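4.2 What changed for the people doing the work

I went into this section expecting to write about speed, and the operators at Kurkley mostly wanted to talk about their hands. The Nieto project had them recording ordinary household jobs with hand-held grippers, so that the sorting and table-clearing at the Clonico site could later be handed to an arm. Over the project they logged 400 episodes, and 82 of those were thrown out in review (more on that in 4.3).

Before all this, Ya-wen Mok picked and packed fruit for most of her shift. Now she spends a good part of it teaching - her word, and I've kept it. She told me she'd had no idea how much she did with her fingertips until she had to do it with two pads and a trigger. Picking up something round was fine after a morning's practice. Flat things were a pain, and she still grumbles about them!

Thibault Delorme had a different complaint. He liked the recording work well enough, but he missed talking to people while he packed, and you can't really chat when every take has to be clean. He also asked me straight out whether he was training his own replacement. I didn't have a great answer for him. The contract with Flodach keeps every current operator on through October, and after that it's up for discussion, so I told him that.

What I can say is that the job got slower and more fussy, and that the people doing it ended up with opinions on gripper design that our own engineers hadn't thought to ask for. Fingertip padding came up in nearly every interview, and so did sore wrists. Figure 2 has three moments from the recordings.

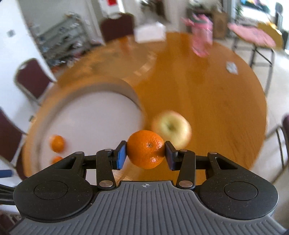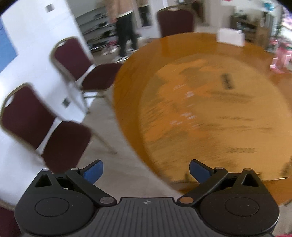
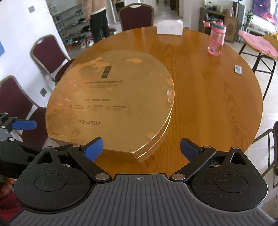

Figure 2. Hand-held gripper work at a round wooden table: first, a mandarin held between the fingertips; second, the fingers open; third, the fingertips near a gold-colored cake board.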